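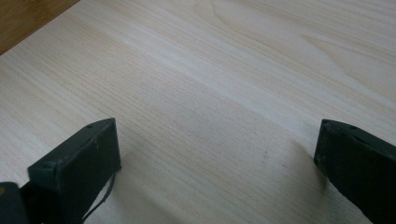

Bedtime, and what we stopped fighting about
Notes for the Friday talk, Garton parents' group, August 22, 2025
Speaker: Songül Canpolat

(Wait for the pushchairs to settle. Say hello to the back row.)

Hello everyone, and thank you for having me! I'm Songül, I have three children aged nine, six and four, and I want to spend half an hour on bedtime — mostly the hour before it, which in our house used to be the worst hour of the day and is now one I look forward to (most nights, let's say four out of seven).

I'm not a sleep expert. If your child snores heavily, wakes in pain or you're worried about their breathing, please go to your GP or health visitor. What I've got is one family's story and a few things borrowed from other parents, some of them in this room.

1. Where we were

Last June. Light until ten o'clock, windows open, next door's trampoline going. The four-year-old was three then and would get out of bed, by my husband's tally one evening, until he ran out of fingers. The eldest wanted to talk about death at 8.45. The middle one was thirsty.

We allowed 90 minutes for the whole business and still overran. I was eating my tea standing up at half past nine.

(Ask: hands up if you've eaten standing up this week. Put mine up too.)

2. The bit that changed things

I'd been treating bedtime as something to get the children through, and they could tell! A child who feels hurried slows right down. Mine go completely floppy. Have you ever tried to get pyjama bottoms on a floppy six-year-old?

It was Jean Lennox who asked me what the children liked about the evening. I couldn't answer. So I asked them over breakfast. The eldest liked it when I sat on her floor. The middle one liked the landing light. The youngest liked "the towel", meaning being wrapped up in it and carried, which I'd dropped months before as he was getting heavy.

So we brought back the towel. I carry him twelve steps. It takes no time and he's lovely in it, all damp hair and big ears.

3. What we do now

Go slowly here, people like to write this down.

Tea at half five. Then outside or rough play, as loud as they want, until half six. We used to try to keep them calm from tea onwards and it just leaked out later.

Bath, or a flannel if we can't face it. Flannel nights are fine.

Pyjamas in the warm room, all three together. Teeth straight after, in pyjamas.

Stories on the big bed. One book each, they choose, I'm not allowed to sigh. The youngest has had the same digger book since Easter.

Then five minutes on each child's floor, youngest first. I don't ask about school. I sit there, and if they want to talk they do. This is where the talk about death has moved to, and it's a much better place for it than the top of the stairs.

(If time: the hamster question. Check no hamster owners with little ones present.)

4. When it goes wrong

It does! We had a rotten fortnight after the chickenpox. Holidays knock it sideways, and so do grandparents, bless them.

Arnar Arnardóttir told me his family have a "short version" for bad nights: teeth, one song, bed. I've pinched it. Everyone knows what it means, and the children sometimes ask for it themselves when they're worn out.

And I still shout sometimes. When I do, I go back in and say sorry, and I leave out the bit where I explain why it was really their fault. That took practice.

5. Babies and tinies

Short section, most of this won't suit a newborn. With a new baby you're feeding and changing and hanging on, and the evening will look however it looks. One song, always the same one, was all I managed with my third. He's four and he still hums it when he's tired, and I have to look out of the window for a minute when he does.

6. For the two of you, or the one of you

Take turns if there's somebody to take turns with. We swap floors halfway through the week. If you're on your own with several, do the floor time with whoever needs it most that night and tell the others whose turn is next — Martim Simões does it this way with his twins and says they keep very strict records.

Eat sitting down.

Questions

Likely ones: screens (ours go off at tea, but tell them about the football exception), sharing rooms, early risers (I have no answer, ask the room), dads on late shifts.

Tea and squash at the side afterwards. Book swap box is by the door, picture books especially wanted. Remember to take the digger book home or there'll be trouble.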